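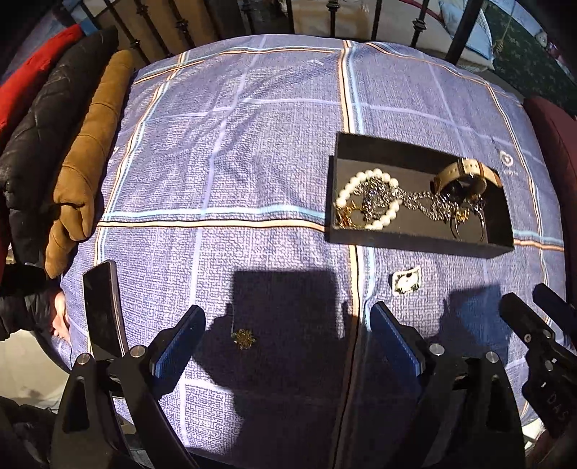 Ticket 3442: Whistleblower reports landing in the wrong inbox

Opened by: Thảo Tăng, compliance desk, Nirkside
Status: closed
Product: Herkatero hotline portal

9:10 am
Hi all! So I sent a test report through the hotline this morning (just "test test, please ignore") and it never showed up in the audit chair's queue. It went to the general HR inbox, where 18 people can read it. Not great for something we tell staff is confidential! Our policy says anything about a director goes straight to the audit chair, and I picked "director" from the dropdown, so I don't think it's me.

9:45 am
Tried again in a different browser, same thing. Also tried "supplier gift" as the category and that one went where it should. So it's only the director category, I think. I've put a note on the intranet asking people to use the phone line for now.

11:20 am
Support asked for the routing table, so I exported it. Found something odd while I was in there: the director rule still points at Ung, the subsidiary we merged in August. Their audit mailbox was shut down, and I guess the portal falls back to HR when an address is dead? Can somebody confirm that? I'd much prefer it to fall back to me, or bounce, or anything else really.

1:30 pm
Support says yes, HR is the default fallback. Changed the director rule to the Nirkside audit chair and set the fallback to the compliance desk. Saved it, logged out, sent test number 2. Still HR!! Argh.

2:05 pm
OK, got it. You have to hit Publish after Save, and the Publish button is on a whole other tab (Settings, then Workflow). Published, sent another test, and the audit chair had it within a minute.

2:40 pm
Checked the log for real reports sent since the merger. No director ones, phew. Plesar has the same setup as us, so I've asked their desk to look at their rule too. Closing this one.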